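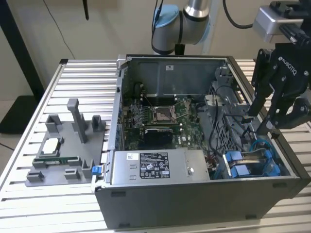 Vondard, February 10, 2022

Hi all! I'm looking for people who will try out our desktop repair kit and tell me everything that's wrong with it. Seriously, everything.

A bit of background. I run the trial program at Ploltero, and the product is called Truvby. It's a kit for shops that take old office PCs apart and put them back together: a fixture plate with holders for the small stuff (the processor chip gets its own pocket, memory modules go in a long slot), plus the software that talks to the arm and gripper you already own. We don't sell arms. You bring the arm, we bring the plate, the programs and a lot of phone support!

What I need is shops and school labs with a collaborative arm, a two-finger gripper and a steady supply of desktop towers nobody will miss. You'd run the kit on your own bench through the end of June, keep a log, and get on a call with me every other week. The log is the boring part, I know. I've cut the form down to one page and I'm still trimming it.

You don't have to be a programmer. If you can teach your arm a few positions and you know which way a memory module goes in, we can work with that. Patience with cables helps a lot more (cables are where most of my own bad afternoons come from).

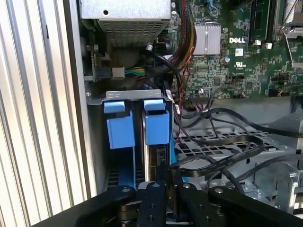

Ljubica Mujić wrote back to my first draft of this call with a fair complaint: I had made it sound like the kit handles any tower you drop on the table, and a shop reading it would want to know about drive cages before signing anything. So, Ljubica, I've added a paragraph.

Drive cages differ a lot between models, and you should expect to re-teach positions whenever you switch cases. If your towers are all one model, great, you'll move faster. If they're a mixed pile, I still want you, just tell me up front so I can plan more call time.

Each site gets $2000 for the trial and keeps the plate at the end. Shipping is on us both ways if you drop out early, no hard feelings.

To apply, send me a short note with your arm and gripper models, the kind of PCs you see most, and who'd be running the bench. Mail goes to Ploltero Trials, 904 Pavlović Street, or use the contact form on the Truvby page and put "bench trial" in the subject so it lands with me. Questions are welcome even if you're only half interested!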